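Section 4: Fitting the Wivari keyboard tray

Read this section through before you start. You will need the tray, the two slide rails, the bag of screws marked B, and a Phillips screwdriver. The hex key in the box is for the tilt arm and is not used until Section 5.

Before drilling

Check the underside of the desk for crossbars, drawers and cable channels. The rails need a clear, flat area that runs straight back from the front edge. Glass desks cannot be used with this tray. If your desk has a metal frame under the top, order the Flellgate clamp kit, part 983, and follow the sheet that comes with it instead of steps 1 to 4.

Attaching the rails

1. Sit at the desk in your usual chair and mark the point on the front edge that lines up with the middle of your body.

2. Tape the paper template to the underside of the desk with its center line on your mark. The arrow points toward you.

3. Make a small starter hole at each cross on the template. Stop at the depth shown on the template.

CAUTION: Drilling too deep can break through the desk top. Wrap a piece of tape around the drill bit as a depth mark.

4. Remove the template. Hold the left rail in place and drive in its screws by hand, then do the same with the right rail. Leave all of them slightly loose.

5. Slide the tray into both rails until it clicks. Move it in and out a few times, then tighten the screws.

Note: If the tray sticks halfway, the rails are not parallel. Loosen the screws on the right rail, pull the tray all the way out to its stop, and tighten again from the front.

Setting the height

1. Sit back in the chair with your feet flat on the floor and your upper arms hanging at your sides.

2. Squeeze the lever under the tray and lower it until your forearms are level. Release the lever – you should hear it lock.

3. Place the keyboard so that the B key is in front of you. Put the mouse right beside it, on the same level.

4. Type for a few minutes. If your wrists bend upward, lower the tray one notch or fold in the feet at the back of the keyboard.

CAUTION: Do not lean on the tray or use it to push yourself up from the chair.

The palm rest is for pauses between typing. Keep your wrists off it while the keys are in use.
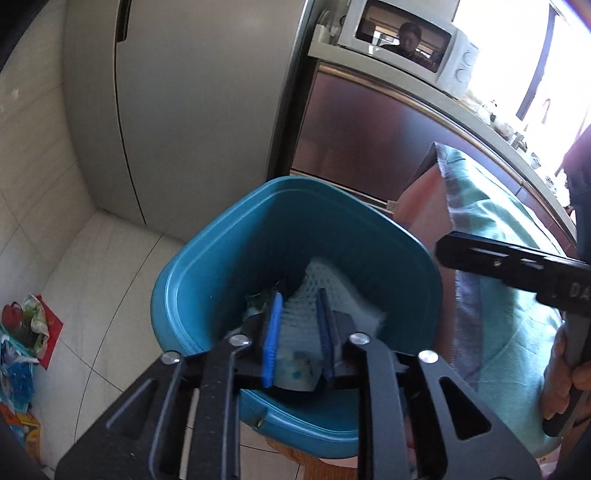

Can the mouse platform be moved to the left side?

The platform fits either side. Pull out the pin under its bracket, slide the bracket off the tray, and push it onto the matching post on the left until the pin snaps back in.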